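Stop comparing grippers on the data sheet

Every few months our group has to choose a gripper, and every time the choice begins with the same spreadsheet. Stroke, force, mass, closing speed, price, weeks to delivery. Somebody adds a column for the mounting pattern. The rows get sorted by price and then sorted again by force, and by the end of the afternoon we have a favourite that has never touched anything.

I think this is the wrong way to do it, and I have thought so since November, when we put the Brotar and the Mirkier on the same arm and gave them both the same kitchen jobs. I work on the manipulation side of a small lab. We do household tasks: pots, lids, cups, drawers. My view is that for this kind of work a gripper should be judged with its wrist camera fitted, on the objects it will have to handle, by the people who will have to teach it. The numbers in the brochure come a long way after that.

The camera matters more than the jaws

People talk about a gripper as if it were a hand and nothing else. On our arm it is also the thing that stands in front of the camera. With a linkage gripper and a camera at the wrist, the fingers and the palm take up the bottom of every picture the arm will ever learn from. If the palm block is wide, that strip of picture is gone for good. If the links swing outwards as the fingers open, they cover different parts of the table at different openings, and a policy has to cope with that as well as with the task.

None of this is on a data sheet. I have looked. You get a drawing of the gripper from the side and one from the front, with the stroke marked between two arrows, and you are left to work out for yourself what a camera would see past it.

So the first thing I now do with any gripper is open it fully, point it at something plain and look at what is left of the view.
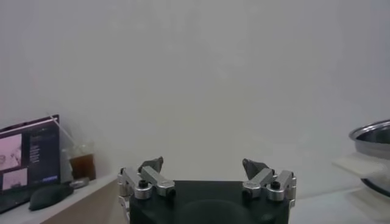 Fingers wide apart, nothing in the grasp. The pot is only just in view on the right.

What I want from a view like this is simple. I want both fingertips visible all the way along their stroke, and I want a clear patch between them where the object will be. Dark tips against a pale wall are easy to find. The metal links are harder, as they take a highlight along the top which moves when the arm does. I would take dull links over shiny ones if anybody offered them. I have asked two suppliers and neither could tell me what finish the next batch would have.

I also want to know what is missing. A target that sits at the side of the view at the start of an approach can be lost altogether if the operator turns the wrist too early. With a second camera on a stand this is a nuisance. With the wrist camera alone it stops the trial. We lost more time to this than to dropped objects, and the Brotar and the Mirkier were quite different in how often it happened, though on paper they are close relations. The Mirkier holds its camera further back, so you see more of the table and less of the detail. The Brotar puts the lens nearly on top of the palm. Our operators preferred the Mirkier for reaching and the Brotar for the last part of the grasp, and I don't think either group was wrong.

Blocks are too kind

The second problem is what we test on. Most comparisons I read use blocks, balls and perhaps a tin. These are good for checking that a gripper works at all. They tell you very little about a kitchen.

A block has flat sides in the right places. It doesn't care which way up it is, it can be seen from anywhere, and if you squeeze it too hard nothing happens. A gripper with plenty of force and a mediocre camera will look excellent on blocks. I have sat through a demonstration of exactly that sort, and I recommended the purchase afterwards, so I am not claiming to be cleverer than anyone else here.

A glass lid is a much better test. Lying flat on a white table it gives the camera almost nothing. The table shows through it. What you have to go on is a thin rim and whatever reflections the lamps happen to make, and the reflections move when the wrist moves. The depth camera we use, a Fliller, reports the table where the glass is about as often as it reports the glass. Then there is the contact. Come down a little too low and the tips press on the table; a little too high and they close over the knob without holding it.

An electric pot is the other thing I would put in every trial. It has a shiny curved wall, small handles that stick out at the side, and parts that stack. The handles are where a person would take hold, and for two fingers they are awkward. They are short and flat and one sits above the other. To take the upper one without hitting the lower one, the tip has to come in from the correct side at the correct height, and the bulk of the linkage behind the tip has to have somewhere to go. Here the outside width of the finger matters more than the stroke. The brochures print the stroke in large type.

In our trials the force figure was the least useful number of all. Both grippers could hold anything we gave them. When they failed, they failed because the operator or the policy could not tell where the tip was in relation to a shiny or a clear thing, or because a knuckle touched something before the tip did.

What we did, and what I would change

We ran both grippers on an Alcaraz arm with the same controller and the same operators. The log for the whole comparison holds 3,717 attempts, failed ones included. I would ask anybody publishing a comparison to keep their failures too. The useful part of our log is the column where the operator had to pick a cause, and the cause we ended up arguing about most was "could not see".

I would change three things if we did it again. We let the operators warm up for 10 attempts before we recorded anything, and that was too few. Somebody who has spent a year on one gripper brings that year along, and the other gripper suffers for it. We also kept the table too tidy during the first part of the work. And we should have fixed the lighting at the outset. We moved a lamp halfway through to help with the glass, and I can't now separate the lamp from the gripper in those results.

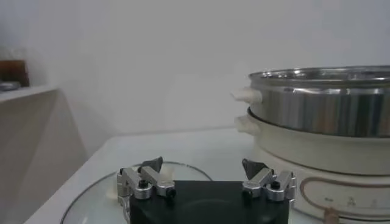

The case against me

There are fair objections. The first is cost. A data sheet takes an hour to read, and a trial like ours ties up an arm and several people for weeks. A small company that needs one gripper for one job can't do that, and I wouldn't tell it to. I would tell it to borrow the unit for an afternoon, bolt on the camera it means to use, and try the three worst objects it has. That gets most of the benefit. Suppliers will usually lend if you ask before you have signed, and are slower about it afterwards.

The second objection is that the results don't travel. Our lid is our lid, and our pot is our pot. Another lab with different crockery might rank the two grippers the other way round. I accept this completely. I would still rather have a result that is true of a real kitchen table than one that is true of a force gauge. If enough labs wrote up their awkward objects in plain terms, with the camera position given and the lighting described, a buyer could find the report closest to his own case and start there. At present he can find force figures to one decimal place and hardly a word on whether the camera can see past the knuckles.

The third objection comes from colleagues who think better learning will make all this go away. Give the policy enough demonstrations, they say, and it will cope with any view. I have heard 1,000 demonstrations proposed as the cure for a camera bracket that was in the wrong place. Perhaps it would work. Moving the bracket took one of our technicians a morning, and the operators noticed the difference the same day. Collecting good demonstrations is slow and tiring work, and I don't like spending it on faults that can be put right with a hex key.

There is one place where I would give the data sheet its due. If the load is heavy, or the job repeats all day on one known part, then force, mass and rated life are the right things to ask for first. A factory cell with a fixture and a single product hardly needs a wrist camera. Most of the habits we have in choosing grippers come from those cells, and they were sensible there.

Which one we kept

I am asked this more than anything else. We kept the Mirkier on the arm and put the Brotar on the bench for close work. The Mirkier has the lower force and the slower close, and in the spreadsheet it came second. The operators asked for it, mainly because they could see what they were doing. Its fingers are narrower on the outside too, which helped at the pot.

I would like the next version to have a smaller palm and duller metal. I have written to the makers to say so and had a polite reply about the stroke.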